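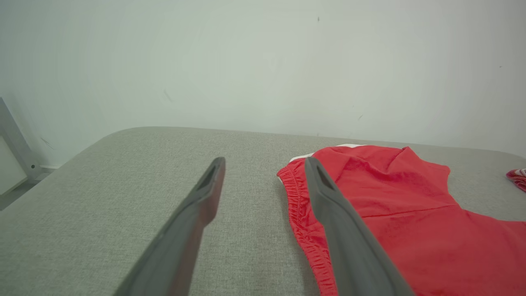 Wrist view with the fingers open over the work surface. Check for clearance like this before the first close.

Setting up a two-arm garment handling station: working rules

These rules cover stations where one or two arms pick up, spread or fold clothing on a padded surface. They apply to teleoperated runs and to runs under program control. Read them once all the way through, then keep the start and stop sections near the station.

Before you start

1. Clear the surface of everything except the garments for this run. Pins, hangers, price tags on plastic loops and phones all go somewhere else.
2. Push the bench against the wall and check that it can't slide. Lock any casters nearby.
3. Move each arm slowly through its full reach. The fingers should be able to touch the padding anywhere in the work area without the wrist reaching a joint limit.
4. Look at the wrist camera picture. Both fingertips must be in view with the gripper open.
5. Set the grip force low. On the Avell controller we start at 4 and go up one step at a time. Thin, shiny fabric snags sooner than you expect, and elastic waistbands pull back when released.
6. Press the emergency stop once and confirm that both arms hold position. Reset it and write the check in the log.

Placing the garments

Lay items down the way they would come out of a basket. A mix of bunched and partly spread pieces is fine. Leave a strip of bare padding where at least one gripper can come down without touching cloth. Keep printed numbers and lettering away from the first grip point if you can, as the print on some sportswear cracks when pinched. Hems, trim and side seams are better places to take hold.
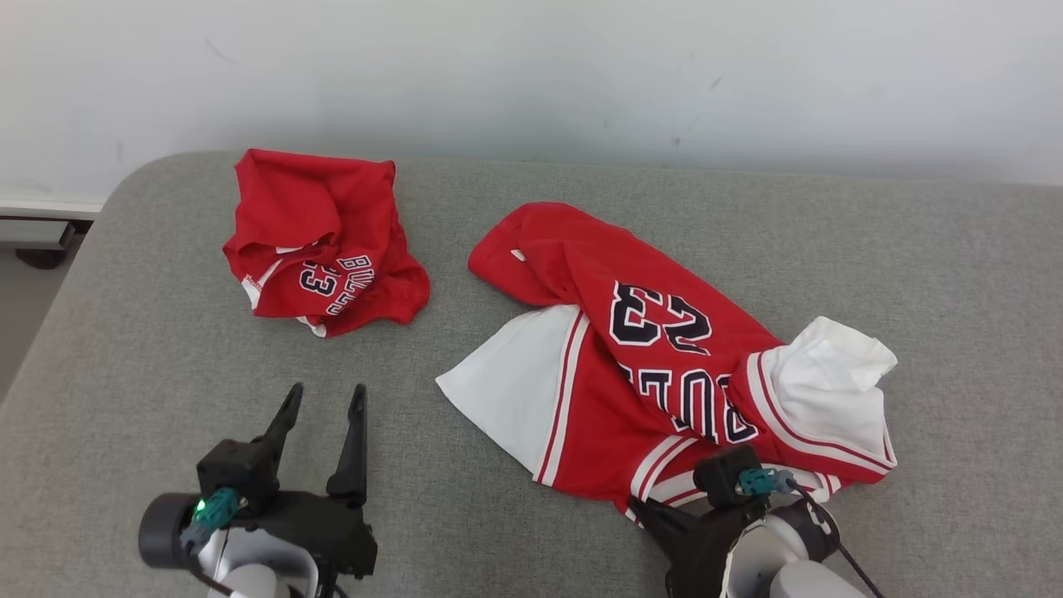
Two jerseys on the bench, right gripper at the striped trim of the nearer one, left gripper open over bare padding.

During the run

Only one arm presses into the padding at a time. The other stays open and clear until its turn.

Do not reach in to fix a fold. Stop the arms first, wait for the hold signal, then use your hands.

Cables must have slack at full reach and must not lie across the garment. If a cable drags on cloth, stop and reroute it.

Keep arm speed at 8 percent for the first pass on any new fabric. After that, follow the speed table in the Carness cell manual.

If the fabric is stretched tight between two grippers, open one of them. Do not try to drive out of it.

After the run

Open both grippers, park the arms and switch off drive power before you pick anything up. Wipe the fingertips and look for threads caught in the slots. Finger pads on the Lolent station are replaced every 2000 closes, or earlier if an edge feels rough.

Record the garment type, the grip setting and any stop, including short ones. Stops caused by snagging go on form 549.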